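4. Caring for the writing surface

The Idumlow desktop board has a painted steel face. The carton says it wipes clean "like new, every time." Treat that as a hope. The steps below are what we would follow on a board we had paid for ourselves.

4.1 Before first use

1. Peel off the clear shipping film. Start at a corner and pull slowly. If the board squeaks badly under a marker, you have left some film on.
2. Wipe the face with a soft cloth and plain water, then let it dry for 30 minutes.
3. Write one short line near the edge with the marker you plan to use. Wait a minute and erase it.
4. If the line comes off with a dry cloth, go ahead. If it doesn't, change the marker before you blame the board.

Note: "Low odor" on a marker tells you how it smells. It says nothing about how it erases.

4.2 Daily erasing

1. Erase with a dry cloth or a felt pad, in straight strokes from top to bottom. Circles mostly push the dust around.
2. Shake out the pad away from the desk.
3. Don't leave writing up overnight if you can help it. Ink left through a hot July weekend will want more than a dry cloth.

Caution: Do not wipe with your hand. Skin oil holds on to the pigment, and the next thing you write will smear.

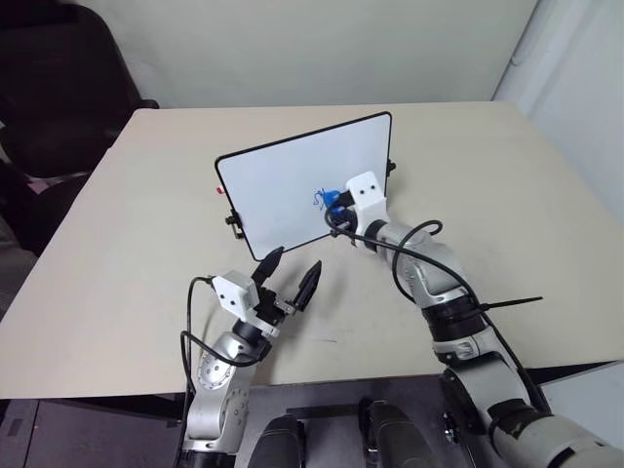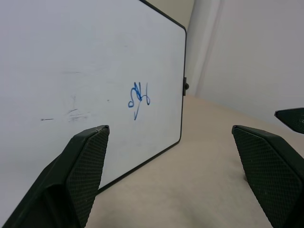 Blue marker on a black-framed board.

4.3 Removing ghosting

Ghosting is the gray shadow that stays after erasing. Every cleaner on the shelf claims to remove it. We tried Dudell spray and Bako wipes, and warm water with one drop of dish soap did nearly as well as either.

1. Dampen a cloth with the soapy water and wring it out.
2. Wipe the whole face, including the parts that look clean.
3. Wipe again with plain water. Soap film is the usual cause of skipping ink.
4. Dry with a second cloth and wait until no damp patches show.
5. For a stubborn mark, trace over it with a fresh dry-erase marker and wipe at once. This sounds like folklore, but it works more often than the sprays do.

Caution: No scouring pads, no melamine sponges, no bathroom cleaner. Melamine sponges are sold for this job all over the place — they are a fine abrasive and they dull the paint.

4.4 How long it should last

The carton promises 3000 erasures. The test behind that figure used one marker, a machine-held pad and a room kept at 63 percent humidity, so your office may differ. We suggest a soapy wash every 500 erasures, or whenever the gray starts to bother you.

Hornier sells a restoring liquid for worn boards. It leaves a shiny coat that looks good at first and then has to be put on again — budget for that, or skip it. Once the paint is scratched through, replace the panel (see section 6, Spare parts).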